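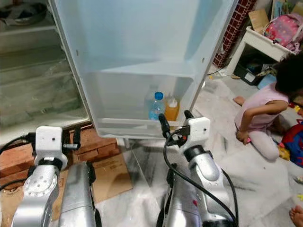
What is changing for visitors to Wilenberg next year?
Every walking route between the railway station, the old harbour and the Alton quarter will carry a numbered signpost by the end of June, and each number will match an entry on a single printed and online map.

Wilenberg Visitor Office, 15 Dec 2024

The Wilenberg Visitor Office has signed a contract for the supply and fitting of 400 pedestrian signposts across the town and its two outlying districts, Alton and Hosley. Work starts in the new year and will be carried out in 2 phases. The first covers the station approach, the harbour front and Alton. The second covers the coast path as far as Hosley and the inland lanes that join it.

The present signs were put up at different times by different bodies. Distances are given in miles on some and in minutes on others, and several places appear under more than one name. A survey completed by the office in the autumn recorded 1,982 separate sign panels in public use. Of these, 1,545 will be removed or replaced under the scheme. The remainder meet the new standard and will stay where they are, with a number plate added.

Zulmira Rocha, head of visitor services, said the contract had been let after a longer tender period than first planned.

"We asked bidders to price for galvanised posts and for replacement panels over the life of the contract," she said. "The sea front is hard on metalwork. The specification had to deal with that at the start."

The contractor, Correia, will make the panels at its own works and deliver them in batches by district. Posts will be set in concrete footings. Where a footing would cut across a buried cable or a drain, the panel will be fixed to an existing lamp column -- subject to consent from the lighting authority.

Each panel will show the route number, the next named place and the walking distance in metres. Place names will follow the spellings used on the official town map. Symbols will be used for toilets, bus stops, drinking water and step-free routes. Advertising will not be permitted on any post.

Hotels, guest houses and tour operators are asked to check the route numbers before reprinting leaflets or room guides. A draft list is held at the visitor desk in the station hall and can be sent by post on request. Corrections to business names must be made in writing by the owner or manager.

Short footway closures will be needed during fitting. Notices will be placed on site before each closure, and a signed way round will be kept open for wheelchairs and pushchairs. No road closures are planned in either phase.

Media enquiries: Press Desk, Wilenberg Visitor Office, Station Hall, Wilenberg.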